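News > Music > Street Corner

Street Corner Harmony Comes Back to Breltix Hall

22 Jul 2019
By Mark Anthony Aquino

I had planned to stay for one set and get home in time to feed the dog. So much for that! The Firo Tones sang at Breltix Hall last night, their first show in the old neighborhood since March, and I didn't get out of there until they were stacking the chairs.

If you grew up around here you know the sound, even if you never knew the names. A bass man, a couple of guys in the middle, somebody's cousin up on top hitting notes that made the pigeons leave. My uncle used to sing on the steps next to Turkero Bakery (he was terrible, God love him) and I'd sit on the curb with a seeded roll and listen anyway.

The four fellas on stage last night are a whole lot better than my uncle. Preben Egilsson sings lead, and he's still got that big, easy tenor. He told me after the show that he learned his first harmony part in the hallway of his building on the Hafþórsson block, where the tile made everybody sound good. "You'd get two lines in and Mrs. Rossi would open her door," he said. "Half the time she yelled, and half the time she asked for another one."

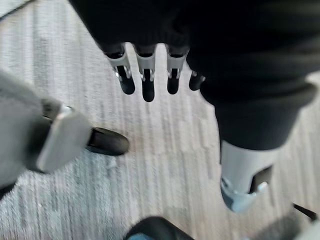 Four dark fingers hanging below a black covering.

They did 90 minutes with no band, just a pitch pipe and a lot of finger snapping. The slow ones got the biggest hand, and when they came down into the aisle for the last number I had a lady I'd never met holding on to my arm and singing the bass part. She was good, too!

Over 40 people stuck around afterward for coffee and an open sing in the lobby, and I'm told it'll be a regular thing now. The next show is set for next month, same room, doors at seven. Tickets are four dollars at the bakery counter or at the door, and kids get in free. Bring a sweater, they keep that place like an icebox. Preben says they're working up a couple of tunes they haven't sung since high school, so I'll be down front.

Recent items
- Turkero Bakery Turns 42
- Summer Records Swap Moves Indoors
- Who Remembers the Old Dance Hall?
- Accordion Night: What We Heard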